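Marking a Place for Small Items on a Wooden Table

Serra Household Guidance, Sheet 334

Small blocks and game pieces are more readily put away when the table itself shows where they belong. A square outline of black tape is sufficient for most homes.
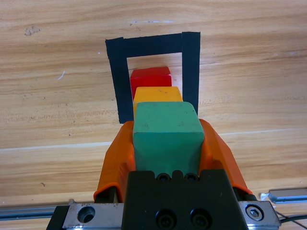
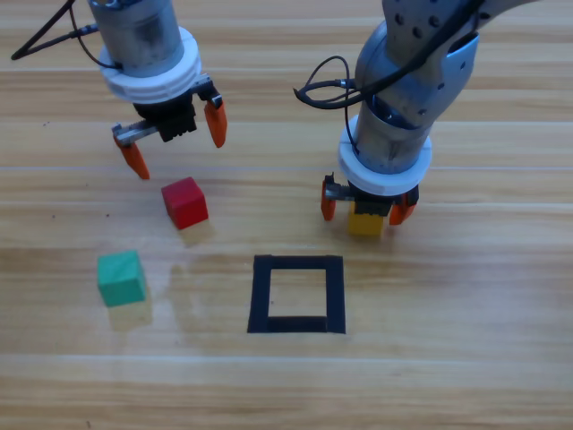 Black tape on a light wooden tabletop.

Cut four strips and lay them flat, overlapping at the corners. Ends cut by hand are acceptable. Press each strip from the middle outward.

Replace the tape every 2 months. Lift it slowly, along the grain — never across it — and wipe the wood with a barely damp cloth. Waxed tables are covered in Sheet 1147.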